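Birkuvent Working Papers in Laboratory Planning
May
Etari Ogbonna, Drundby

Search papers Go Advanced

4. Equipment planning for the mixed-bin station

4.1 Cost categories

We divided the station budget into capital items, bench items and consumables. Capital items are the arm, the gripper, the control hardware and the fixed mounts. Bench items are the tables, the bin and the target boxes. Consumables are the objects to be picked, along with cloths, wrappers and other soft goods that wear out or get lost.

The usual practice at Drundby had been to cost the arm in detail and leave everything else to a general supplies line. This worked poorly in the first budget year. The supplies line was overspent by $3,652, most of it on replacement objects and gripper fingers, and the order for a spare gripper was held over as a result. 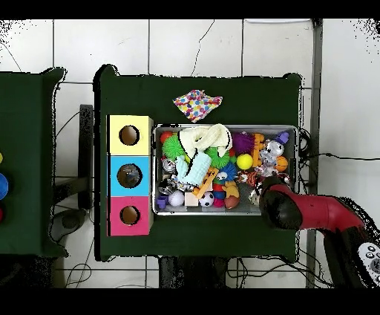 For the second year we set a separate allowance of $1,000 for objects and a further $1,000 for bench items. Objects were bought from discount stores and toy retailers in mixed lots. The purchasing rule was that a lot had to include rigid balls, spiked balls, plush toys, knitted or woven cloth and at least one kind of crinkled packaging. Catalogue test sets were priced and rejected on cost, although they would have made comparison with other laboratories easier.

Target boxes were treated as bench items. A box with a paper top is cheap to replace when the hole tears, and the colour can be changed without ordering a new box. We therefore budgeted for paper by the roll and kept the boxes themselves on a longer replacement cycle.

4.2 Choice of bin

Two bin types were quoted, a moulded plastic tub and a metal mesh basket. The tub was cheaper. The basket was chosen for its stiffness and because its open sides admit light to the lower layers. Its rim is hard on gripper fingers, and we raised the yearly allowance for fingers accordingly. 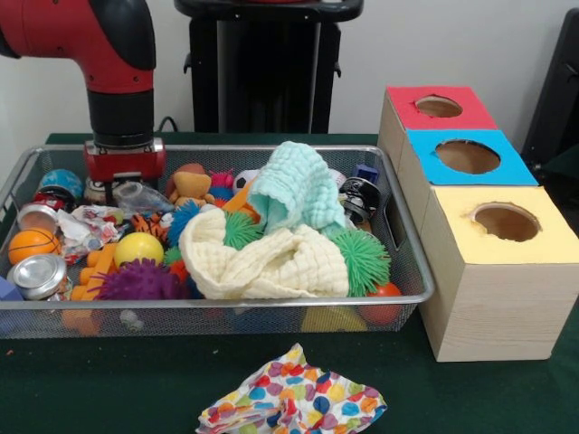
Figure 2. Mixed-bin station with mesh basket, paper-topped target boxes and gripper at the basket's upper left.

4.3 Replacement schedule

Fingers and paper tops are reordered each term. Plush and cloth items are inspected on Thursday and withdrawn if threads have come loose. Mounts and tables are carried at no annual cost. The arm's service contract falls outside the station budget and is paid centrally, so the totals reported in Section 5 understate the full cost of ownership for a laboratory without such an arrangement.

Contact the Working Papers office | Copyright Birkuvent | Back to top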